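Against the Color-Coded House
3 Sep 2020

Every few years somebody rediscovers colored tape and decides it will save the household. Blue for the kitchen boxes, yellow for the garage, red for anything that breaks. I read one such plan on the Clollham neighbors' page last week. It had 116 comments, nearly all of them grateful.

I have my doubts. I tried it when we left Vollwood, and by the second evening the white had run out and the bathroom went into black, which was supposed to be the office. The key to the colors was taped inside a box. I still don't know which one.

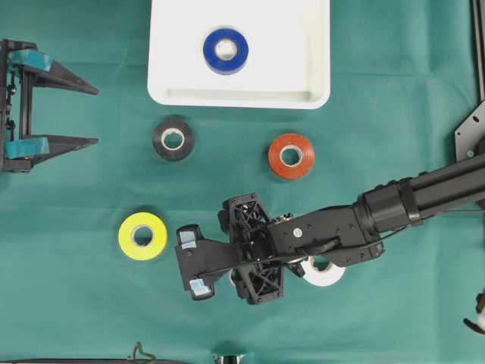 A tray for the tape doesn't fix this either. Trays are nice. I own several. But a roll put away neatly is still a roll whose meaning you have to remember in November, when you want the winter boots and are looking at a wall of yellow.

What does work is a thick marker and the word BOOTS. It costs less than five rolls of anything, and your brother-in-law can read it without a briefing. Buy the tape if you like the colors. I do, a little. Just don't call it a system.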